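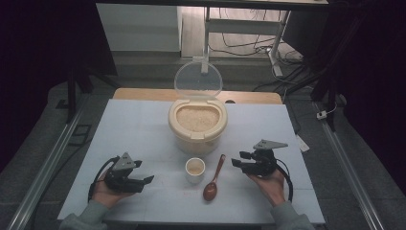 The Bean I Should Have Planted Years Ago

I came to fava beans the way I come to most things, which is through somebody else's garden. My neighbor Darius Paulauskas had a row of them along his back fence one spring, gray-green and square-stemmed and already waist high when my own beds were still bare mud. I'd gone over to return a ladder. I stayed for an hour and left with a paper bag of pods and a lot of questions.

You may know them as broad beans or horse beans. They're all the same plant, Vicia faba, and it isn't closely related to the green beans and kidney beans most of us grew up on. It's a vetch. That matters more than I expected, because nearly everything I thought I knew about growing beans was wrong for this one. Green beans sulk in cold soil. Favas love it! You can put them in the ground while you're still wearing a hat and gloves, and a light frost will leave them flopped over at breakfast and standing straight again by lunch.

They are also very, very old. Favas have been found at ancient sites around the eastern Mediterranean, and people were eating them there long before anyone wrote down a recipe. The Greeks and Romans ate them, the Egyptians ate them (and still do, every morning, as ful medames), and for most of European history they were simply what the word "bean" meant. The beans we call beans now came across from the Americas much later and took over the name.

Pythagoras and the Bean Field

My favorite bit of fava history concerns Pythagoras, the triangle man, who is said to have forbidden his followers to eat them. Old writers gave all kinds of explanations. One story has it that beans held the souls of the dead. Another has him chased by enemies to the edge of a bean field and refusing to run through it, and that was the end of him. I don't believe a word of that one, but I think about it every time I have to squeeze between my rows.

A more down-to-earth theory points to favism, a reaction some people with an inherited enzyme deficiency have to fava beans. It's a real condition and it can be serious. If you know you have G6PD deficiency, or it runs in your family, this is not your vegetable, and you should talk to a doctor before going anywhere near a plate of them.

The Romans were more relaxed. They offered beans to the dead and sometimes used them for voting. In Sicily there's a long tradition of carrying a dried fava for luck, and Darius, who is from nowhere near Sicily, keeps one in his coat pocket anyway. It's gone shiny as a chestnut.

Choosing Seed

I've grown four kinds so far. Piltden was my first, a short, bushy plant that doesn't need much staking and sets its pods low. It's a fine place to start if your garden is windy. Clenov is taller and later, with long pods and big flat beans that turn mealy if you let them go even a few days too long. Luik is the one Darius grows. The beans are small and almost round, and they dry beautifully. And then there's Tisura, which I bought purely for the flowers. They're a deep wine color instead of the usual white and black, and the smell on a warm morning is so sweet that I've been late for things.

If you only have room for one, I'd say Luik for drying and Piltden for eating fresh. Clenov I've given up on, though my sister swears by it and we no longer discuss it at dinner.

Getting Them In the Ground

Sow early. Where winters are mild you can plant in the fall and let the seedlings sit through the cold. Where I live that's asking too much, so mine go in at the end of winter, as soon as I can get a trowel into the soil without bending it. Push each seed down a couple of inches and give the plants a hand's length between them. I like a double row, close together, so they can lean on each other.

Last year I put in 149 seeds. I know the number only because I wrote it on the back of the envelope, along with the words "too many." Mice got some. Of the rest I lost 26 seedlings to a slug problem I'd rather not go into, and I still had more beans than two people could reasonably eat.

Once they're up there isn't a great deal to do. Run a string around the outside of the row before you think you need it, and water if spring turns dry, especially once the flowers open. Skip the nitrogen fertilizer. Favas make their own arrangements with bacteria in the soil, and when the crop is over you can cut the stems at ground level and leave the roots right where they are for whatever you plant next.

Black aphids will come. They always do, in May, and they always start at the soft growing tip. Pinch the tops out when the first small pods have formed and you take away the part they like best. If the tips are clean, eat them! Wilt them in a pan with butter and garlic, the way you'd do spinach.

The Business of Peeling

I won't pretend the kitchen end is quick. You shell the pods, and then with anything bigger than a thumbnail you have to slip off the skin of each bean too. Blanch them for a minute or so, drop them in cold water, nick one end with your nail, and squeeze. Out pops a bright green bean that looks like it belongs in a jewelry box.

A big bowl of pods makes a small bowl of beans. I weighed it once out of sheer annoyance and got 305 grams of peeled beans out of a colander so full I'd had to carry it with both arms. Timed it, too: 33 minutes, with the radio on. On the other hand, I was sitting on the back step with a cold drink, so I can't complain much.

The smallest pods you can skip all that for. Pick them at finger size, slice them up whole, and fry them in olive oil with a little salt. Young beans are also good raw, with a sharp, salty cheese and some bread.

Dried ones are a different food altogether, earthy and rich. Leave the pods on the plant until they turn black and rattle, then shell them and spread the beans somewhere airy until they're properly hard. Soak them overnight, simmer them with a bay leaf until they collapse, and mash them with lemon, cumin, and more olive oil than seems decent. Darius stirs in a chopped raw onion at the end. I put a fried egg on mine.

I've saved a jar of Luik from last summer for seed, and it's sitting on the shelf above the washing machine. The Tisura are going along the front path this time, where the mail carrier can smell them.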